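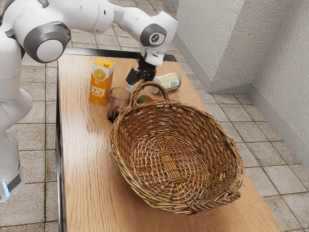
Robot arm, basket and OJ carton on the table, computer rendered

Gisus Palomino order, anyone know what is going on with the vehicle kits?

jrana_comms
So the Palomino handhelds showed up at Brernley, fine, 159 on the order and 136 signed for as of this morning. Vehicle kits are another story. No amps, no mounts, no cables. Contract says delivered as a system. Gisus rep says the kits are a "separate line item" and I've read the thing twice and can't find where it says that. Anybody else on this order? What did you get?

Also the chargers came with the wrong plugs but whatever.

wtoledo
Same up at Namholm. Radios yes, kits no. Got told July, then got told "after July" which is not a date.

Ruth C.
It is a separate line. Look at the amendment, not the base contract. Vehicle amps moved to the second delivery when they changed the antenna. Everybody got the amendment by email in spring. Check your junk folder.

jrana_comms
Checked. Nothing. Can you forward?

Ruth C.
Can't forward from here, ask your contracting office. They have to have it, they signed it.

yaneth_c
Changed the antenna to what?? We drilled for the old base plate. Three trucks.

Ruth C.
Wider bolt pattern. There's an adapter plate.

yaneth_c
Is the adapter plate in the kit or is it also a separate line item lol

Ruth C.
I believe in the kit. Don't quote me.

wtoledo
OK but can we talk about why anyone moved to the Palomino without vehicle amps in the first place. Five watts out of a handheld from inside a steel cab. We tried it on the river road and lost net control before the second bend. Old sets worked fine there. Ugly, heavy, worked.

KYupanqui
Old sets worked fine in the clear. Turn the crypto on and tell me how fine they were. We spent half of every exercise walking fill devices around to people who'd lost sync.

wtoledo
Never had that problem.

KYupanqui
Then you weren't running crypto, Washington.

wtoledo
We ran it when it was required.

KYupanqui
ok

jrana_comms
Can we stay on the kits please

yaneth_c
One question on the radios tho. Who has gotten the wideband mode to talk through a relay? Ours join the network, show up on the map, and then no voice. Text goes thru. Voice on narrowband is perfect. Same presets on all of them, loaded off the same laptop.

KYupanqui
Firmware? There's a mismatch that does exactly this. Radios from the first crates have the older load, later ones have the newer. They'll see each other and pass text but the voice codec setting doesn't carry over. Menu, system, versions, bottom of the second page. Has to match on everything including the relay.

yaneth_c
Going to look. Brb

Ruth C.
Katherine is right on that one. Also don't update over the air, do it with the cable. Over the air it drops the presets.

jrana_comms
It drops the presets???

Ruth C.
Save them first. It's in the release notes.

jrana_comms
Release notes also went to my junk folder I guess

wtoledo
Point I was making. You need a laptop, a cable, the right cable, a release note and an amendment to have a conversation with the guy on the next hill. Used to be a knob.

KYupanqui
And the next hill was all you could reach. I'm not selling the thing. I had a list of complaints for Gisus two pages long, battery door is first on it. But we put a relay on the water tower and had position and voice for the whole southern route, first try, with people who'd had one afternoon of trainng. Could not have done that before.

wtoledo
With a relay on a water tower I could do it with the old ones.

KYupanqui
No positions.

wtoledo
Never asked for positions.

KYupanqui
Your headquarters did.

wtoledo
Fair. They do like their map.

yaneth_c
Back. Relay is on the old load, handhelds are on the new. So that's that. Updating the relay tonight, with the cable. Thank you Katherine. Two weeks we've been swapping antennas and blaming the hill.

KYupanqui
Good. Post if it holds. If voice is choppy after, turn the hop count down, default is too high for a small net.

jrana_comms
Update on kits. Contracting office found the amendment. Ruth was right, second delivery, new antenna. BUT it has the kits due thirty days after handheld acceptance, and acceptance is when the LAST handheld is signed for. So as long as they sit on the ones I'm still missing the clock doesn't start. Who agreed to this

wtoledo
Ha. There it is

Ruth C.
That isn't why they're holding them. The remaining radios failed incoming inspection on the display seal and went back. They'd rather ship you a good one late.

jrana_comms
Fine, but the effect is the same. I have trucks with nothing in them.

Ruth C.
You can ask for partial acceptance. Contracting writes a letter, Gisus countersigns, clock starts on what you have. Another site got one through already, it took a few days. Ask for the adapter plates by name in the letter.

yaneth_c
Saving this. Asking for plates by name.

jrana_comms
Letter drafted, goes out this afternoon. Put the plates in and the charger plugs as well. Anybody want the wording, message me.

wtoledo
Send it to me please. Still keeping two of the old sets on the shelf.

KYupanqui
Keep the batteries charged then, ours were all dead when we checked.

yaneth_c
11:40 pm, relay updated, voice both ways from the far gate. Presets got wiped on the relay even with the cable, so save them either way. Hop count left alone for now, sounds ok. Bed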